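4. The open day as a field site

4.1 Setting and first impressions

Most of what we know about how people react to kitchen robots comes from rooms built for the purpose, with a consent form on the way in and a questionnaire on the way out. Open days are messier and, I think, a good deal more fun. People wander in with their coats on, they bring their kids, they leave when they get hungry. They also ask whatever comes into their heads, and that is the material this section is built on.

The visit took place on Tue 5 November at Rullutetti, where the Dreltorar project keeps its two-arm workstation on the ground floor. The doors were open for one afternoon, and 96 visitors signed the sheet at the desk. The task on show was vegetable preparation, with leeks as the main item. I had read the project's reports on leeks (there are three of them, and they are very good) but had never stood next to the table while an arm brought a bare blade across a stalk. It is a wonderful thing to watch! 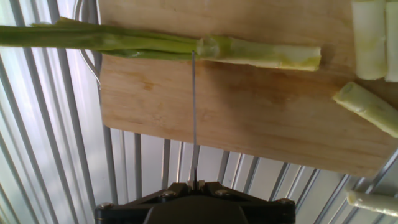
Catinca Husar

My notes from the afternoon fill 11 pages, written standing up and in places hard to read. I typed them out the same evening, while I could still remember who had said what, and coded them in January together with the transcript of a long talk with Rosaura Paucar, who leads the demonstration work. Quotations from visitors are given from the notes and are close to their words. Quotations from Paucar are from the recording.

4.2 What the visitors looked at

I had expected people to look at the arms. They did, for a moment. Then nearly everyone looked at the cutting board, and stayed there. A visitor who cooks in a school kitchen spent a long time bent toward the table without saying a word, then turned around and said, "It holds it like my apprentice." She meant this kindly, or so I took it. A man next to her wanted to know why the pieces were so long, and whether anybody was going to make soup.

The talk kept coming back to food in this way. Of the questions I wrote down, very few used the word "robot" at all. People asked how you would wash the leek first, given the sand that gets between the leaves. They asked whether it could do the dark green part, which many of them throw out and several felt strongly should be kept for stock. One child asked if it could do an orange. Paucar had clearly been asked that before, and her answer (peel no, moving it from here to there yes) satisfied him completely.

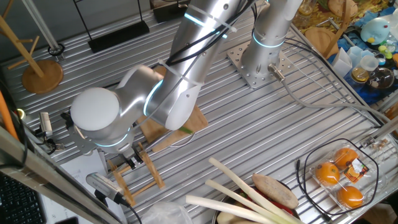
A second group of questions was about trust, though hardly any visitor used that word either. They wanted to know who was in charge of stopping the arm. The answer was simple: an operator sat at the keyboard for every run, and said so out loud when asked. I noticed that visitors who heard this exchange moved closer to the barrier, and that two of them started giving advice. "Lower. It wants to be lower." The operator thanked them and carried on. I found this moment delightful, and I have come to think it matters for the argument in Section 5. Advice is what you give to somebody who is trying to do a job you know.

4.3 Failures in public

Demonstrations are often tuned until nothing can go wrong, and the Dreltorar team had decided against that. The routines shown were the same ones used in their weekly trials, run at the same speed, with vegetables bought that morning at the Crăciun market. Paucar told me the workstation has logged more than 3,000 recorded runs since it was set up, and she saw no reason to prepare special ones. "If it drops a leek, it drops a leek. I drop them too."
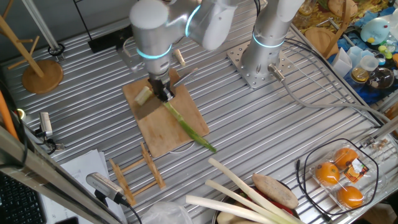 Long vegetables are hard for a machine of this sort, and the difficulty is easy to miss until you have it in front of you. An object that fits inside the hand behaves more or less as the hand does. A stalk goes its own way at the far end. With the gripper pressed down on the board and its fingers around the leek, the leafy tip still reaches out past the right edge of the wood, and the short pale chunk at the other side is free to sit wherever it likes. Visitors grasped this at once. A retired carpenter compared it to sawing a long plank with only one trestle, and he and Paucar then had a lively exchange about clamps, which I was sorry to see end.

When a run did go wrong, the reaction was warm. During the third session a piece rolled away and the operator paused the arm to put it back. There was a groan, some laughter, and a round of applause when the next cut went through. I counted no one leaving. Engineers from Multeck, who supply grippers to other groups in the building, told me afterwards that they would never have dared to show an uncorrected run to the public. I hope this section gives them some courage.

A word on duration. Each session was planned for 40 minutes and every one of them ran over, since the questions did not stop when the arms did. The last session closed with a request from the back row to see a whole stalk being lifted and moved, and the team was happy to oblige. The posture of the arm in this kind of handling is shown in Figure 4, and it is worth keeping in mind for the discussion of reach that follows.

Figure 4. Two-finger gripper holding the upper end of a long stalk, with the white part extending down across the table. The second arm stands to the right on its own base plate. 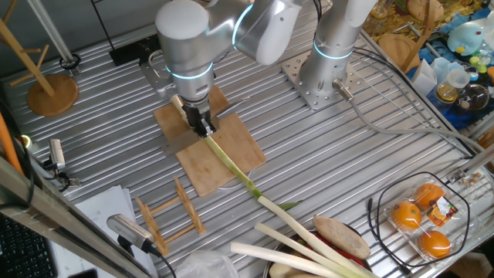

4.4 Reach, grip, and the advice of strangers

I grouped the advice given by visitors under two headings, where to hold and how hard. Where to hold came up far more often. Cooks tended to say "near the cut," and people who did not describe themselves as cooks tended to say "in the middle." Paucar's team has tried both. Their own preference depends on what the second arm is doing at the time, and she was careful to add that it had changed twice over the past year.

How hard was raised mostly by people who had looked at the outer leaves after a run and wanted to touch them. The team let them. A bruised layer was passed from hand to hand along the barrier, sniffed, bent, and judged fit for soup.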